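Forum > Software > Perception & Planning

brornora_dev
Friday, June 16, 2023
Anyone else seeing the Grilier pose tracker wander when there's a big pale thing at the back of the table? 1187 frames in the run, 569 flagged as low confidence. Hand-held gripper, view from behind the fingers. Position is fine for a bit then it slides sideways and the planner gets a path thats plain wrong on replay.

Typical bad frame, settings are stock apart from feature count:

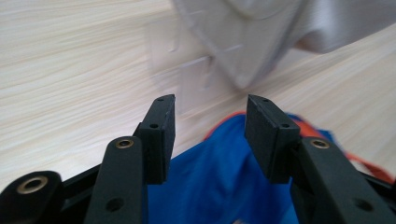
Blue cloth run, fingers open, white object at top is blurred

coston77
Your fingers are sharp and the background isn't. So the tracker grabs corners on the fingertip blocks and those brass inserts, which never move relative to the lens. Of course it drifts. Mask the gripper out.

brornora_dev
Have a mask. Drawn with the fingers closed though... oh.

coston77
Yep. Needs to cover the whole sweep, open to shut. Linkage arms as well.

chin_up
Don't agree its the mask, or not mostly. Look at the wood grain — long wavy lines all running the same way, washed out on top of that. Hardly anything to pin it down left to right. Which way is the slide?

brornora_dev
Along the grain, mostly. Hm.

chin_up
There you go. Drop the exposure, put a printed mat down, rerun.

coston77
A mat changes the data. If the policy has to work on bare tables you train on bare tables. Bigger mask, then lean harder on the IMU when the feature count drops under 26. We've run ours like that since December, no mat.

chin_up
IMU only buys you a second or so. Been there.

brornora_dev
Tried the bigger mask over lunch. Low confidence frames well down, still 3 bad jumps, all with blur in the background. Exposure next. Will post the config if it holds, not doing the mat yet

coston77
Post the config either way pls

9 replies · Share · Tags: perception, tracking, grippers
Contact us | Back to top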